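Demonstration Program: Frequently Asked Questions

Last updated 14th June

The Skundard Demonstration Program invites members of the public to show a two-armed robot how to carry out simple sorting tasks. Please read the answers on this page before your first session at Bendholm.

Do I need any experience with robots?
No. Participants must be at least 18 years of age and able to sit comfortably for the length of a session. Full instruction is given on arrival.

What does a session involve?
Most new participants begin with the soft toy task. Toys are set out on a covered table with two shallow bins, and the participant guides the arms to pick up the toys and place them in the bins. Each complete attempt is called an episode.

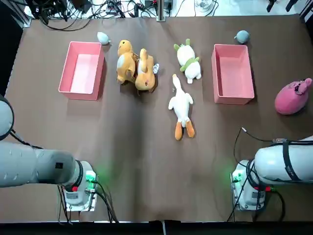 Between episodes the toys are moved to new positions. Participants are asked not to return them to the same spots each time, as a robot trained on one layout will do poorly on any other.

How are the arms controlled?
There are two methods. In remote control, the participant moves a pair of small hand-held arms, and the robot follows. In hand guiding, the participant takes hold of the robot's wrist and moves it directly. Hand guiding is offered only after the safety briefing has been signed.

May I use both arms at once?
Yes, and participants are encouraged to do so once they feel ready. Most people work with one arm at a time during their first 9 episodes - this is acceptable, and those episodes are kept.
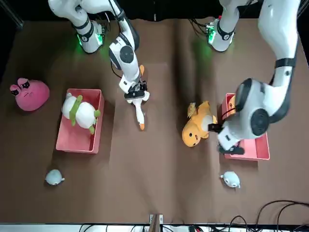
The two arms must not cross over one another. If they come too close, the system will pause and the session leader will reset them.

How firmly should I grip an object?
Close the fingers until the object is held, then stop. Soft toys will give under light pressure, and squeezing harder does not improve the recording. The view from the wrist camera is shown on the left-hand screen and should be used to check the grip before lifting.

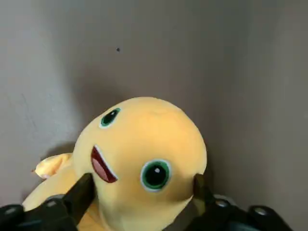

Wrist camera view: a yellow plush toy held between the two gripper fingers.

What happens if I drop something or make a mistake?
Please continue. Pick up the object again if it is within reach and finish the episode. Recoveries of this kind are useful for training. An episode should be ended early only if an object has left the table.

Does a toy have to fit fully inside the bin?
No. For this task, a toy counts as placed when most of its body rests in the bin and the gripper has let go. Long necks, wings and feet may hang over the rim.
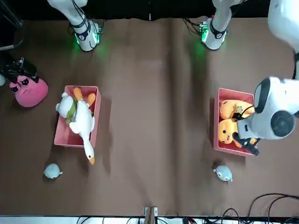
Other tasks have stricter rules, which are printed on the task card at each station.

How long is a session, and are breaks provided?
A session lasts four hours, with a break of five minutes after each block of episodes. Additional breaks may be taken on request.

How are the recordings used?
Recordings are stored by Adard and used to train and test control software. The current set, begun in April, holds almost 700 episodes. Names are not attached to recordings.

How do I register?
Registration forms are available from the Sjöberg reception desk and must be returned before the first session.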